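Sorting Small Electronic Waste at School: What Gets Thrown Away and Where It Goes

Final project report
Ebise Endale, Natsumi Hamada, Jaanus Siliņa
Advisor: Selamawit Asfaw
2 May 2021

Summary

Our group wanted to know what students and their families do with small electronics that stop working. We handed out a survey, ran a collection at the Flinley building during April, and talked with a local recycler, Gridia. Most of the people who answered keep broken items at home for years. The ones who do throw things out mostly use the regular trash.

Background

Small electronic waste means chargers, earphones, remote controls, toys with batteries, calculators, and the parts that come out of them. Large items such as refrigerators and TVs usually get picked up or traded in when a new one is delivered. Small items fit in a kitchen trash bag, so they end up there. Many of them contain copper, solder, and plastics that can be recovered if they are kept apart from food waste and paper.

Our town has 2 drop-off points for electronics. One is at the Demissie hardware store and takes batteries and cables only. The other is the transfer station, which takes everything but closes early and is hard to get to without a car.

Survey

We gave a one-page survey to students in four classes and asked them to fill it out with someone at home. We got 70 back. The questions asked what broken electronics were in the house, how long they had been there, and what the family did with the last item they got rid of.

Phone chargers were the most common answer to the first question, followed by earphones and old phones. For the second question, many people wrote "don't know" or "since we moved in," so we could not work out an average. We should have given choices to check off for that one. For the third question, the regular trash was the most common answer. Only 13 families had used a drop-off point, and most of those had gone to Demissie with batteries.

A few people wrote that they were worried about personal data on old phones. We had not asked about that, but it came up often enough that we added a note about erasing phones to our poster.

Collection

Natsumi made the poster and Jaanus built the collection box from a Finum shipping carton. It stood outside the library. We asked for small items without loose batteries, but we got loose batteries anyway and had to tape the ends and take them to Demissie separately.

The box filled up faster than we planned for. In the second week Mekdes Dinsa from the front office let us use a storage closet for the overflow. Most of what came in was cables. Several items still worked, including a desk lamp and a calculator, and those went back to the office to be given away.

Sorting

We first tried sorting by product, so that all the toys went together and all the remotes went together. Gridia told us this does not help them much, as they process by material. We changed to four groups: circuit boards, parts with wire coils, cables, and plastic housings. Screws went into a jar.

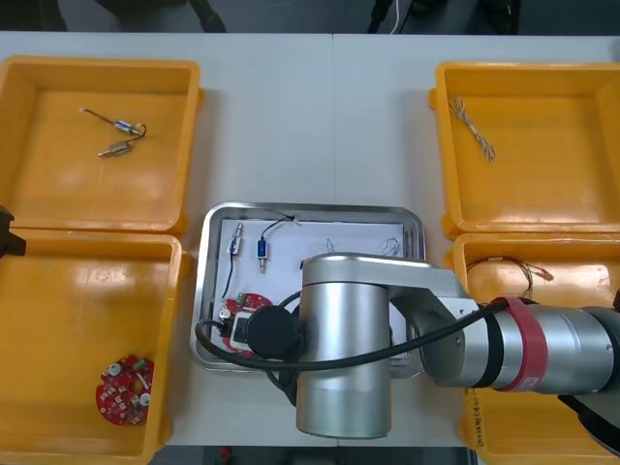
The hardest group to decide on was small parts with both metal and plastic. Motors from toys have copper inside but the outside is steel, and we did not have the tools to open them safely. Gridia said to leave them whole and put them with the coils. Circuit boards were easier, although some were glued into their housings and we had to send those in as they were.

Cost

Our budget was small. We spent it on tape, gloves, and printing. Gridia picked up the material for free, but they told us their minimum for a regular pickup is 2,000 pounds a year, and one school would not reach that.

What we would change

The survey should go out before the poster does. Some people had seen the poster already, and it may have affected their answers. We would also weigh each group at the end of every week. We only weighed the box once, with a bathroom scale, and did not trust the number enough to report it.

Ebise has written to the middle school to ask if they would share a pickup with us next year. We have not heard back yet.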